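Skov Ball-and-Bowl, data card

Teleoperated demonstrations of one arm putting tennis balls into a shallow bowl, recorded for imitation learning. The set has 2000 episodes, split over 24 sessions. Rawan Khoury and Mỹ Đoàn did all the driving.

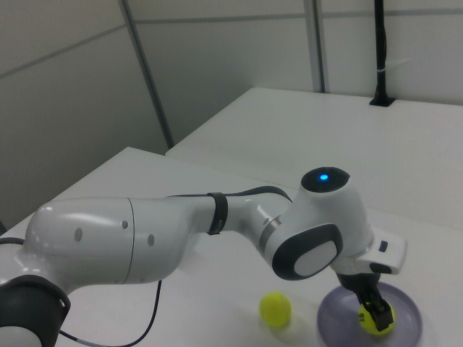

Ball and bowl positions are changed by hand between episodes. Failed grasps are kept and marked success = 0. Episodes run roughly 8 seconds.

Known gaps: one table, one kind of lighting, a single bowl. Session 2 has no gripper readings.

Last updated 2026-09-27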